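Episode 400

The contract with Dalow called for 400 accepted demonstrations of the tool sort. By January Mitali Pramanik had 393. She had recorded 464 to get there, and the difference sat in a folder marked with a minus sign.

The procedure had not changed since the first week. Sit. Zero the leader arms. Press the left pedal to start the recording, perform the task, press it again to stop. The follower arms copied her joint angles with a short delay that she had stopped noticing. The grippers reported no force. She judged contact by watching the motor current on the second monitor, a green line that stepped upward when the fingers closed on something hard.

Trarex, the training group upstairs, rejected episodes for hesitation. A pause longer than 2 seconds was read by the model as part of the task. In the autumn they had trained on an early batch, and the policy had learned to stop before every grasp and hang there for exactly the interval in which Mitali used to look down at her checklist. She put the checklist in a drawer after that.

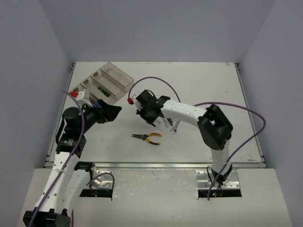

She needed seven more. She started with the screwdriver, which was difficult because the shaft lay almost flat and the fingers had to come down on the handle without pushing it away. The right gripper descended. The green line stepped. She lifted, rotated the wrist, and lowered the tool into an open compartment of the organizer while the left arm held the box in place. Thirty-one seconds, accepted.

The pliers took longer. She gripped one handle, and the other swung. Rejected.

At 4 p.m. Sotelo came down from Trarex with a laptop and stood behind her chair.

"The current policy has a habit," he said. "After it releases a tool, it opens the gripper, closes it, and opens it again. Every time. Is that in the spec?"

"No."

"Do you do it?"

She ran the next episode without answering. Wrench, approach, grasp, lift, place, release. Her right hand opened, closed, and opened.

"I drove a Tarkness rig before this one," she said. "The fingers stuck. You had to cycle them."

"How long ago?"

"Six years."

Sotelo typed something. "We can filter it out of the data. It would cost us a day."

"Does it affect the success rate?"

"No."

"Then what did you write down?"

He turned the laptop toward her. In the field for known behaviors he had entered *double release, inherited from operator*, and under severity, *none*.

She zeroed the leader arms and pressed the pedal.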